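Sugden Press Conference Transcripts, data card

Version 3, updated Thu 5 November
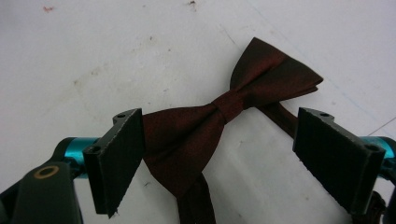
The set holds 46 transcripts of year-end press conferences given by heads of government, with questions and replies split into separate rows. Each row has a speaker role, a topic code and a flag for foreign policy content.

Source and processing
Audio was transcribed with Fevar and checked by hand. Sessions run up to 90 minutes. Replies given through an interpreter carry the English text only; the original wording is not included.

Topic codes
There are 24 codes. Sanctions and trade were merged in this version. Yvonne Bickerstaff coded the economy rows, Subbarao Rai the rest.

Known problems
Jokes and figures of speech are often coded "other". Follow-up questions asked off microphone are missing. Two speakers share one role label in the December files.

Use
Free for research. Not suited to measuring public opinion.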